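학교나 도서관에 순회 전시 들여오는 법, 제가 해 본 대로 정리

글쓴이 Adjoa Amegashie | 10월

지난번에 짧게 올린 글에 쪽지가 꽤 와서 아예 길게 써 봅니다. 순회 전시라는 게 말은 거창한데, 실물은 그냥 패널 뭉치가 상자에 담겨서 오는 거예요. 그걸 풀어서 세우고, 사람들한테 보여 주고, 다시 싸서 다음 장소로 보내면 됩니다. 제가 맡았던 건 Litstead라는 작은 마을의 피난민 기록 전시였고요, 편지랑 일기 발췌, 지도, 가족사진 복사본으로 된 패널 전시였어요. 주제가 무거워서 처음엔 겁을 좀 먹었는데 해 보니 겁낼 부분은 따로 있더라고요. 운송이랑 벽이요!

순서대로 갈게요. 중간중간 딴소리가 섞여도 이해해 주세요.

1. 전시 고르기

제일 먼저 할 일은 우리 공간에 맞는 전시를 찾는 겁니다. 저는 처음에 내용만 보고 골랐다가 크게 데었어요. 마음에 쏙 드는 전시가 있어서 신청서까지 다 썼는데 패널 높이가 우리 복도 천장보다 높은 거예요. 신청 취소 메일 쓰면서 얼굴이 얼마나 화끈거리던지요. 그러니까 자료집을 받으면 내용보다 뒤쪽의 규격표부터 펴세요. 높이, 폭, 받침대 깊이, 상자 크기, 총무게. 이 다섯 가지는 꼭 적어 두시고요.

그다음에 대상 나이를 봅니다. 십 대 초반하고 후반은 읽는 속도도 다르고 견디는 내용도 달라요. 저는 중학생이 주로 오는 곳이라 사진보다 글이 많은 전시는 일부러 뺐습니다. 글이 많은 전시가 나쁘다는 얘기는 아니고, 서서 읽는 건 어른도 힘들잖아요. 패널 하나를 소리 내서 끝까지 읽어 보세요. 읽다가 다리를 바꿔 짚게 되면 그 패널은 긴 겁니다. (제 기준입니다. 과학적 근거는 없어요.)

2. 신청서 쓰기

신청서 양식은 기관마다 다르지만 묻는 건 비슷비슷해요. 어디에 세울 거냐, 누가 볼 거냐, 누가 책임지느냐, 언제 돌려줄 거냐. 여기서 '누가 책임지느냐' 칸에 단체 이름만 쓰지 마시고 사람 이름과 전화번호를 쓰세요. 저는 제 이름하고 같이 준비한 Kobina Abugri 씨 이름을 나란히 적었습니다. 한 사람이 전화를 못 받으면 다른 사람이 받게요. 실제로 운송 기사님이 전화하셨을 때 저는 수업 중이었고, Kobina 씨가 받아서 뛰어나갔어요.

기간은 욕심내지 마세요. 저희는 4주를 받았는데 마지막 주엔 보는 사람이 거의 없었어요. 다시 한다면 3주만 하고 그 대신 마지막 주에 행사를 몰아넣을 것 같아요. 물론 큰 도서관은 사정이 다르겠죠.

보험 얘기도 여기서 할게요. 대여 조건에 보험이 들어 있는지, 우리가 따로 들어야 하는지 신청 전에 물어보세요. 전화로 물어보고 끝내지 말고 메일로 한 번 더 받으시고요. 저는 전화로 "네네, 들어 있어요" 하는 말만 믿고 있다가 나중에 보니 운송 중에만 해당되는 거였어요. 전시 중에 음료수라도 쏟으면 우리 책임이라는 뜻이죠. 부랴부랴 학교 시설 보험에 얹을 수 있는지 알아봤고, 다행히 서류 한 장으로 해결됐습니다.

3. 자리 정하기

도면을 그리세요. 잘 그릴 필요 없고요, 모눈종이에 벽이랑 문이랑 기둥 표시하고 패널 크기대로 종이를 오려서 이리저리 놓아 보는 거예요. 저는 이걸 밤 열한 시에 부엌에서 했는데 은근히 재밌습니다.

놓을 때 신경 쓸 것들을 적어 볼게요.

- 비상구 앞은 무조건 비웁니다. 점검 나오면 바로 지적받아요.
- 창문 바로 맞은편은 피하세요. 오후 서너 시쯤 되면 패널이 번들거려서 글씨가 안 보입니다.
- 휠체어가 돌아 나올 폭을 남기세요. 들어가는 폭만 생각하다가 돌아 나오는 걸 까먹기 쉬워요. 저도 까먹었다가 마지막 줄을 통째로 옮겼어요.
- 첫 패널은 문에서 바로 보이는 곳에, 마지막 패널은 앉을 자리 근처에. 마지막까지 본 사람은 좀 앉고 싶어 하거든요.

패널에 번호가 있으면 번호 순서를 지키시고, 번호가 없으면 대여 기관에 순서를 물어보세요. 저희 전시는 연도순인 줄 알았는데 알고 보니 가족별로 묶인 거였어요. 연도순으로 세웠으면 한 집안 이야기가 이리저리 흩어질 뻔했죠.

4. 상자 받는 날

운송은 Stuvano라는 업체가 맡았습니다. 상자는 모두 7개였고 제일 큰 건 둘이서도 버거웠어요. 바퀴 달린 수레 꼭 빌려 두세요. 엘리베이터 문 폭도 미리 재시고요! 저희는 이건 재 놨어요. 한 번 데인 사람은 뭐든 잽니다.

상자를 받으면 뜯기 전에 겉면을 찍어 두세요. 찌그러진 데, 젖은 자국, 테이프 뜯긴 데. 그다음 뜯으면서 또 찍고, 꺼내면서 또 찍고. 귀찮아도 이게 나중에 여러분을 살립니다. 그리고 사진 찍을 때 완충재가 어떻게 들어 있는지도 찍어 두세요. 돌려보낼 때 그대로 넣어야 하는데, 4주 지나면 아무도 기억 못 해요. 저는 상자마다 뚜껑 안쪽에 종이를 붙이고 넣는 순서를 써 놨습니다.

상태 점검표라는 게 같이 올 거예요. 앞 장소에서 쓴 내용이 적혀 있는데, 그걸 그냥 믿고 서명하지 마시고 하나하나 대조하세요. 저희 것에는 '이상 없음'이라고 돼 있던 패널 모서리가 살짝 들떠 있었어요. 바로 적어서 메일 보냈더니 알겠다는 답이 왔고, 그걸로 끝이었습니다. 그때 안 적었으면 제가 한 게 됐겠죠.

5. 설치

어른 넷이면 오전 안에 끝납니다. 저희는 점심을 거르고 두 시까지 했는데, 받침대 조립 방향을 거꾸로 알아서 그래요. 설명서를 먼저 읽읍시다, 여러분. 저한테 하는 말이에요.

면장갑은 넉넉히 준비하시고, 수평계는 휴대폰 앱으로도 충분합니다. 바닥이 기운 건물이 생각보다 많아서 받침대 밑에 얇은 고무판을 끼울 일이 생겨요. 두꺼운 종이를 접어 끼우면 며칠 뒤에 눌려서 다시 기울더라고요. 조명은 있는 걸 그대로 쓰되, 형광등이 깜빡이는 자리가 있으면 설치 전에 갈아 달라고 하세요. 설치하고 나면 사다리 놓을 데가 없어요.

6. 청소년 안내자 준비시키기

사실 제가 제일 좋아하는 부분입니다. 전시를 그냥 세워만 두는 것과 또래가 안내해 주는 건 완전히 달라요. 저희는 학생 5명을 뽑았는데 성적이나 발표력으로 뽑지 않고 그냥 하고 싶다는 순서대로 받았어요. 말수가 아주 적은 아이도 있었는데, 이 친구 안내가 제일 반응이 좋았습니다. 천천히 말하고 관람객 말을 끝까지 들어 줬거든요.

준비 모임은 이렇게 했어요.

첫 모임에서는 패널을 읽기만 합니다. 각자 마음에 걸리는 패널을 하나씩 고르고 왜 골랐는지 이야기해요. 두 번째 모임에서는 그 패널로 질문을 만듭니다. 답이 정해진 질문 말고 관람객이 자기 얘기를 꺼낼 수 있는 질문이요. "이 가족은 몇 년도에 떠났을까요?"는 패널에 답이 써 있으니까 재미가 없어요. "가방 하나만 들 수 있다면 이 사람은 왜 하필 이걸 챙겼을까요?" 이런 게 오래갑니다. 세 번째 모임에서는 서로를 상대로 연습하고요.

그리고 꼭 미리 이야기할 게 있습니다. 누가 울면 어떻게 할지, 누가 장난을 치거나 못된 말을 하면 어떻게 할지. 저희는 '혼자 해결하지 말고 어른을 부른다'로 정했고, 안내자끼리 쓰는 신호도 하나 만들었어요. 명찰을 뒤집는 겁니다. 명찰이 뒤집혀 있으면 제가 슬쩍 다가가는 거죠. 두 번 썼어요. 두 번 다 별일은 아니었지만 아이들이 그 신호가 있어서 마음이 놓였다고 하더라고요.

안내자들도 쉬어야 합니다. 같은 슬픈 이야기를 하루에 여러 번 하는 건 어른한테도 버거운 일이라, 한 번 안내하면 다음 조는 다른 친구가 받게 했어요. 끝나면 둘러앉아서 간식 먹고 전시랑 상관없는 얘기도 실컷 하고요.

7. 알리기

전단은 500장 찍었는데 많이 남았어요. 솔직히 반의반만 찍어도 됐습니다. 제일 효과가 좋았던 건 동네 빵집 Aidoo 계산대 옆에 붙인 포스터 한 장이랑, 학부모 단체방에 학생들이 직접 쓴 초대글이었어요. 어른이 쓴 보도자료는 읽는 사람이 없는데 아이가 쓴 세 줄은 다들 읽더라고요.

다른 학교에서 단체로 오고 싶다고 하면 예약표를 꼭 쓰세요. 저희는 Fivel이라는 예약 프로그램을 썼는데 종이 표로도 충분했을 것 같아요. 중요한 건 조와 조 사이에 빈 시간을 두는 거예요. 앞 조가 늦게 끝나는 건 거의 정해진 일이니까요.

8. 방명록과 쪽지 벽

방명록은 두꺼운 공책 한 권이면 됩니다. 그런데 줄 서서 쓰는 걸 부담스러워하는 사람도 있어서, 저희는 작은 카드를 따로 두고 끈에 집게로 걸게 했어요. 이름은 안 써도 되고요. 카드는 매일 저녁 한 번 훑어보세요. 걸어 두기 곤란한 내용이 가끔 나옵니다. 빼되 버리지는 말고 봉투에 모아 두시는 게 좋아요. 나중에 학생들하고 이야기할 거리가 되기도 합니다.

9. 철거하고 돌려보내기

다들 지쳐 있을 때라 사고가 나기 쉬워요. 설치 때보다 사람을 한 명 더 부르세요. 뚜껑 안쪽에 붙여 둔 종이를 보면서 거꾸로 넣고, 상태 점검표를 새로 쓰고, 사진을 또 찍습니다. 나사랑 육각 렌치는 지퍼백에 담아서 제일 마지막 상자 맨 위에 두시고요. 저희가 받을 때 렌치가 엉뚱한 상자 바닥에 있어서 한참 뒤졌거든요. 다음 장소 사람들을 위해서 쪽지도 하나 넣었습니다. "받침대는 홈이 있는 쪽이 뒤예요"라고요.

돌려보낸 다음에는 보고서를 쓰는데, 관람객 수만 적지 말고 잘 안된 것도 적으세요. 대여 기관 담당자분이 그런 게 제일 도움이 된다고 하셨어요.

자주 받은 질문 몇 개만 답하고 마칠게요. 강당이 없어도 되냐는 분이 많았는데, 됩니다. 복도에서도 하고 급식실 한쪽에서도 해요. 대여비를 깎아 달라고 해도 되냐는 질문도 있었는데, 물어보는 건 공짜니까 물어보세요. 저희는 운송비를 옆 학교랑 나눠 냈습니다. 우리 다음 차례가 그 학교여서 한 번에 옮겼거든요. 이런 식으로 이웃한 두 곳이 붙여서 신청하면 대여 기관에서도 반가워해요.
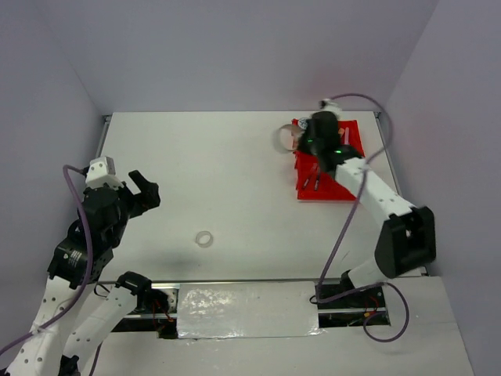

붙여서 신청할 때는 인수인계하는 날을 누가 맡을지 먼저 정하세요. 점검표에는 양쪽이 같이 서명하고 사본도 각자 한 장씩 가져가고요. 저희는 옆 학교 선생님이 오셔서 같이 쌌는데, 싸는 걸 한번 본 사람이 풀기도 훨씬 빨리 풀더라고요. 안내자 학생들도 데려가서 그쪽 학생들한테 질문 만드는 법을 알려 주게 했고요. 예약표 양식이 필요하신 분은 쪽지 주세요, 보내 드릴게요.

문의: 쪽지함 이용 | © Adjoa Amegashie | 맨 위로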